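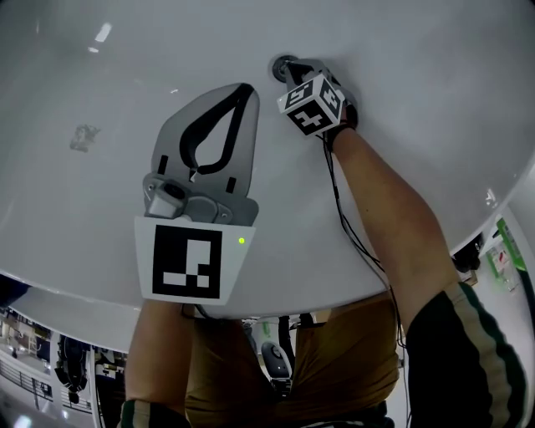
Reaching up to the black knob on the underside.

I have put off writing up the Zendar for longer than I should have, partly because I kept changing my mind about it. My friend Pallavi Kushwaha had been after me to try one ever since she got hers, and when Esteves finally had the white finish back in March, I gave in and paid the 256 dollars.

First, the good part. It looks lovely! The white is smooth with just a bit of a gloss, and the curve carries on underneath, so even the side you hardly ever see has a nice broad rounded edge to it. I do wish it hid marks better – there is a faint grayish smudge on the underside that catches my eye every time I'm down there.

The black knob is small and round and easy enough to tell from all that white, but you do have to reach up under for it, and if your shoulders are anything like mine you'll want to take a break now and then. I wouldn't mind a bigger one at all.

Bring a second person if you can. We took turns leaning in and working from below, in short sleeves or long, and it was a pleasant way to spend an afternoon (the instructions run to 14 pages, and I'd skip the first four).

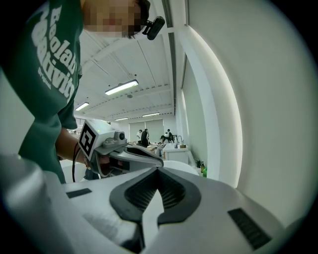
Would I buy it again?

Yes, I think so, though I'd wait for a sale. Pallavi says the Vorton is easier to get at underneath, but I've seen it in the store and it just isn't as pretty. Four stars from me, and a very fond four stars at that.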